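Derkix HG Hand-Held Gripper – Service and Safety Page

Product status: active, with a field notice on the left and right pad mounts
Notice dated May 11, 2022

The Derkix HG is a hand-held parallel gripper for picking up, holding and placing light items by hand, with the same jaw geometry as our arm-mounted version. It is sold to labs, packing lines and print shops that want to try out a handling task before putting it on a robot. If you own one, please read the notice below before you use it again.

What went wrong

In January a print shop reported that one finger pad had turned on its arm during a job. The operator was lifting sheets from a stack, the pad swung out of line, and the jaws closed on the operator's thumb instead of the paper. The injury was a bruise and a broken nail. We asked for the unit back and took it apart.

The cause was the screw that locks the pad to the arm. On one production batch the thread was coated with too little locking compound. The screw holds well at first and then backs off a little at a time under repeated opening and closing. The unit from the print shop had been through 1,332 cycles when the pad turned. We put 18 more units from the same batch on the test bench. Nine of them showed some movement at the pad, and the earliest showed it after 477 cycles.

No other batch has shown the fault. The pads, the arms and the crossbar are sound and do not need to be replaced.

Which units are affected

Look at the label inside the handle. If the batch code begins with FS, the mounts were assembled at our Fasau site and the unit is affected. Codes beginning with AS are from the Asante site, where a different screw is used, and those units can stay in service. If the label is missing or can't be read, treat the unit as affected.

How to check the pads

Switch the gripper off and take the battery out. Open the jaws fully by hand. Lay a clean sheet of white paper on the bench under good light and hold the gripper over it, so the edges of both pads stand out against the sheet. The two pads should face each other across the gap. Now push on the outer corner of each pad with a fingertip, first one way and then the other. A good mount does not move at all. If you can feel or hear a click, the screw has started to back off.

Small chips in the paint along the pad edges are normal wear and have nothing to do with this fault.
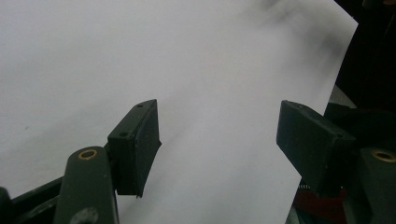
Osvaldo Ruggiero wrote to us after the first version of this notice: We did the check with the battery still in, because your instructions put that step last, and the jaws started to close when someone leaned on the trigger. Please move it to the top. Also, the click is very faint. Two of us missed it on a unit that was plainly loose once we used a wrench on it.

The order of the steps has been changed as he asked. On the second point, if you work in a noisy room, take the gripper somewhere quiet or put a wrench on the screw as well. A screw that turns with light pressure has failed the check, whether you heard anything or not.

If the unit fails

Stop using it. Do not tighten the screw and carry on. It will hold for a while and then loosen again. Tag the gripper, leave the battery out, and order the repair kit below.

If the unit passes but has an FS code, you may go on using it until the kit arrives. Repeat the check at the start of every shift, and keep your free hand away from the jaws whenever the battery is in.

Repair kit

Part name: Vornov pad mount kit
Contents: two locking screws, two washers, one hex key, instruction card
Price: free for FS units, including shipping
Tools needed: the hex key in the kit
Fitting time: under half an hour

The new screws have a pre-applied locking patch and are meant to be fitted once. If you take one out again for any reason, throw it away and use a new one. Let the gripper stand overnight after fitting so the patch can set – it has very little grip in the first few hours.

Returns

Customers who would prefer not to fit the kit themselves can send the gripper in. Remove the battery and keep it. Pack the jaws closed with a piece of cardboard between the pads. Repairs are handled by Mahsa Ghasemi in product service, and units go back out in the order they come in.

Please report any unit that fails, even if you have already fixed it. Give the batch code, the cycle count from the display, and which pad had moved.

Related pages: Derkix HG manual, spare pads, battery and charger, arm-mounted version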